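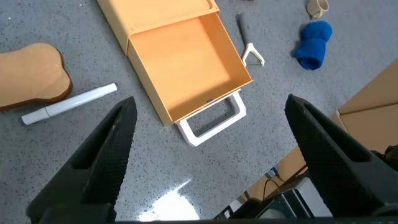 Bands wishing to perform in the Clerkine rehearsal hall series must submit a demo recording with their application. The steps below explain how to prepare the recording, label the files and send them to the programming office. Applications for the spring series close in October.

## Before you record

Choose two songs that the current lineup can perform live. Cover versions are accepted for one of the two. If a member has left since the songs were written, the replacement must play on the demo.

Tune all instruments before each take. Drummers should replace worn heads at least a day ahead so that the new ones have time to settle.

## Recording the demo

1. Set the session to 24-bit WAV. Do not record directly to MP3.
2. Record drums and bass together, then add guitars and vocals.
3. Keep peaks below -6 dB on every track.
4. Leave two seconds of silence before the first note and after the last.
5. Mix at a moderate volume and check the result on headphones.

A live recording from a single pair of microphones is also acceptable, provided the vocals can be heard clearly. Heavy limiting on the final mix is discouraged. The selection panel listens at matched volume, and a louder file gains no advantage.

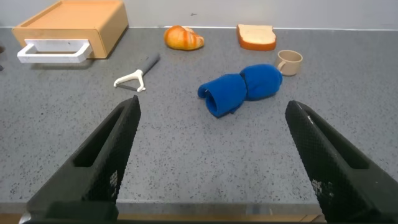 **Blue towel, peeler and drawer unit on a counter**

## Naming and sending the files

Name each file with the band name, the song title and the applicant number, separated by underscores. The applicant number is issued when the form is opened. A band called Stiltier with applicant number 1297 would send:

`Stiltier_Ban_1297.wav`

Do not use spaces or accented letters. Files larger than 50 MB should be compressed to FLAC before uploading.

Attach a plain text file that lists:

- each member and instrument
- the writer of each song
- any samples used, with proof of permission
- one contact telephone number

Bands signed to a label, including Trorkida, must also attach written consent from that label.

## After you apply

A receipt is sent by email once the upload is complete. If it does not arrive by the following Thursday, write to Hryhorii Nechyporuk at the programming office and quote the applicant number. Please do not upload the files a second time, as duplicate entries are placed at the end of the listening list.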